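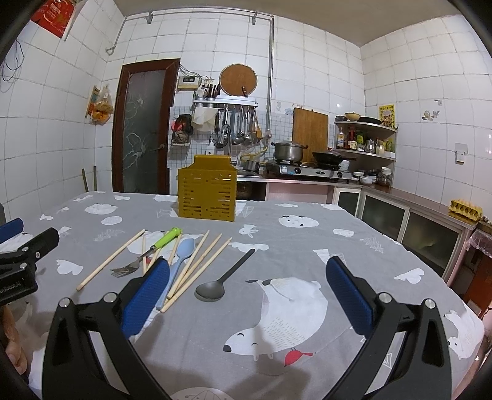

About Clekar

Clekar is a small firm in Estatstead. We write and check working rules for people who teach robots with hand-held grippers: how a session is set up, what gets kept, what gets binned. Started by Tracey Rowbotham and Callum Lambert in a spare office at Povell, moved out in February, still unpacking.

What we do

House rules, written in plain words. Site visits, normally 2 a year per client. Spot checks on recordings, around 2,000 clips a visit. Training for new starters, half a day, bring lunch.

What we ask for

Fingers fully open before every grasp. Pads wiped and screws checked at the start of each shift. Cutlery, chopsticks and so on laid out differently every time, no neat rows please. Hobs off. Written consent from whoever lives there, before anyone sets foot in the kitchen. Second person keeps hands well back while the first is working. Dropped items get logged, not quietly re-done. Tracey is strict on that one.

Our rulebook, the Clegg Sheet, is at entry 327 now. Too long, we know. Callum is cutting it down and a shorter verson will go out to clients when its ready.

Working with us

Send a note through the contact form with your town and how many grippers you run. Tracey replies to most of them, usually in the evening.

Page last updated 24 April 2021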